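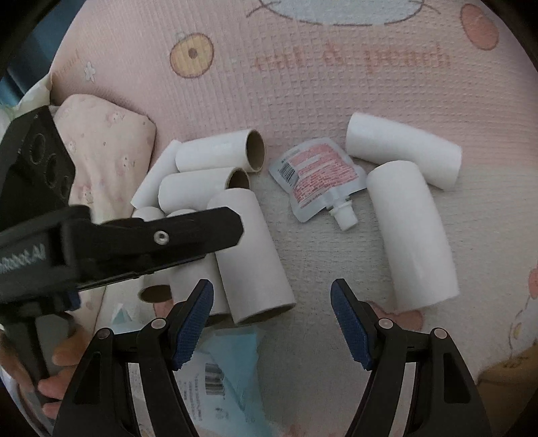 I cancelled four subscriptions in November and have been keeping track since. Posting the results in case they help anyone deciding what to drop.

The first was Zeston, the recipe app. It had 1,089 saved recipes of mine in it and I cooked from maybe a dozen. I copied those onto index cards one evening and deleted the account. Have not missed it.

Second was Kvam, for audiobooks. The library has most of the same titles. The wait for a new one can be long, so I keep several holds going and take whatever comes up.

Third was cloud storage. I was paying for the big plan to hold nearly 350 videos, most of them of the same birthday party. Kept the good ones and went down to the free plan.

The fourth was Fetside, the bulk delivery for paper towels and toilet paper. I signed back up for that one on 6th February. The store near me costs more and I don't have a car.

If you do go back to Fetside, check the delivery interval. Mine had reset to every 2 weeks and I had to change it by hand. It's under account, then schedule.

Total saved so far is $300. It went toward the dentist.

Next one I'm looking at is the gym. The contract wants written notice by mail, so I need to buy stamps.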